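From the Bench: Two Grippers, One Green Board

We have been promising a gripper piece since April, and it is finally ready. A good chunk of the last two weeks at Hodwood went into putting a toddler's puzzle in front of a robot arm, over and over, and I have rarely had so much fun collecting numbers.

The question came from our own backlog. We had a Cuteck parallel gripper on the arm, the one most of you have used or at least walked past, and a Mustonen unit sitting in its box after arriving with the spring order. Both are electric, both have two fingers that close in a straight line, and on paper they are close enough that you could swap one for the other and go to lunch. Several of you wrote in asking whether that is true in practice. The short answer is that it is true for picking things up, and it gets a lot less true when you have to put them into something.

Putting things into something is what we care about here. Most of the jobs people bring to us end with an insertion of one kind or another: a pin in a bore, a vial in a rack, a plug in a socket. A shape-sorting board makes a cheap stand-in for all of that. The clearances are kind enough that you get successes on the first day, and tight enough that sloppy work shows up right away. Boards and pieces also cost next to nothing, so if you drive a block into the edge of a hole at full speed (we did, and it was loud) you have lost a bit of plastic and a bit of pride.

The setup was plain. Same arm, same mount height, same wrist camera, same lights overhead. We ran everything through the Grokix controller because it lets us set the closing force and read back the finger position at every step, and because all our logging scripts already talk to it. The arm picked a piece from a fixed spot, carried it over the board, came down slowly until it felt contact, and then did a small spiral search if the piece hadn't gone in. If the search ran out, that counted as a miss. If a piece went in but had to be let go early and nudged down with the fingertips, we logged that as a separate thing, and I'm glad we did, for reasons I'll get to.

Altogether we logged 1442 attempts across the two grippers. That sounds like a slog, but once the loop was stable it mostly ran by itself while we got on with other work, and the sound of little plastic pieces dropping into holes is a very pleasant thing to have going on in the next room.

We started with the round pieces. A cylinder forgives you for turning the wrist, so the only things left to get wrong are where it is and how upright it is. That made it the best piece for separating the grippers from our own programming mistakes, and we ended up running it far more than any other shape. 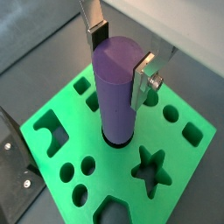 The purple cylinder in the round hole, from the wrist camera.

The view from up there turned out to be the best teacher of the whole exercise. When a cylinder goes in straight, the dark line around its base stays thin and even. When it is leaning, the line swells on one side well before the force reading says anything interesting. We had been treating the wrist camera as a way of finding the hole and then ignoring it for the last stretch down. Now we keep looking all the way to the bottom, and I would encourage anybody doing this kind of work to try the same thing. It cost us one extra check in the loop.

Now to the grippers themselves.

The Cuteck closes fast and holds hard. On the cylinder it had the fewer dropped pieces of the two, and when we raised the travel speed it hardly cared. Where it struggled was at the moment of contact. It grips so firmly that a small sideways error has nowhere to go, so the whole arm ends up pushing against the rim, and the controller stops the move. We could get around that by lowering the force, and for a while I had it at a setting where it was lovely, but the window was narrow. A touch lower and pieces started to rotate in the fingers during the carry.

The Mustonen is slower, and you notice it. On a long run the difference adds up. But it has a bit of give in the fingers that I didn't expect to like as much as I do. A cylinder that came down slightly off center would shift, find the opening and slide in, often before the spiral search had made its first turn. Watching that the first time, I said something out loud to an empty lab. The cost of the give is that tall pieces held near the top can swing a little at the end of a fast move, so you have to let them settle. We added a short pause above the board and the swinging stopped being a problem.

The finger pads deserve their own paragraph. We had 8 sets on the shelf in different materials and thicknesses, and we tried every one of them on both units. The soft ones grip beautifully and then refuse to let go; a piece would stay stuck to one pad as the fingers opened and come back up out of the hole with it. The hard, slick ones release cleanly but need more force to carry with. We settled on a medium rubber with a flat face for the Cuteck and a thinner version of the same for the Mustonen. If you take one practical thing from this item, let it be that changing pads moved our results more than changing grippers did. I would never have guessed that going in, and it has sent me back to look at two older projects where we blamed the hardware and probably shouldn't have.

Grip height matters too. We began by holding pieces at the middle, which felt safe, and found that the fingers got down to the board before the piece was properly seated. That is where all the early releases and nudging came from. Moving the grip up toward the top gave us the room we needed, at the price of a longer lever below the fingers. For the cylinder it was an easy trade. For the star I'm still not sure.

About the star. I know some of you will want to hear about it, and I'm afraid the story there is unfinished. Angle is everything on that piece, and our way of estimating angle from the wrist camera falls apart when one of the fingers covers part of the opening on the way in. The Mustonen's slimmer fingers hide less of it, so it looks better on the star right now, but I don't trust that comparison until we have fixed the estimate. The pentagon is somewhere in between. It behaves for a long stretch and then has a bad quarter of an hour that I can't yet explain. My suspicion is the lighting, and a second lamp is going up this week.

So which one is staying on the arm? For now, the Mustonen, for anything with an insertion at the end. The Cuteck goes to the packing cell, where speed counts and the target is a bin with a very large opening. Both have earned their spot. I went into this expecting to send one of them back and I'm happy to keep the pair.

A few small notes for those who plan to copy the test. Fix the board down well; ours crept across the table over a long run before we noticed, and we threw away an afternoon's worth of data. Clean the pads at the start of each session, with alcohol and a lint-free cloth. Save the camera images from the misses and let the successes go if you are short on disk. And write down the closing force along with the result every time, even when you're sure you won't change it, as I was.

The loop script for the Grokix and the settings for both grippers are in the shared folder under the board test. The log is there too, with the discarded afternoon marked. If you have a different gripper at your place and can spare 8 hours of arm time, please run the cylinder portion and send us what you get. We will be in the lab on Saturday from ten in the morning with both units on the bench, so come by and bring your own pads if you have some you swear by. I'd love to see them tried on the star.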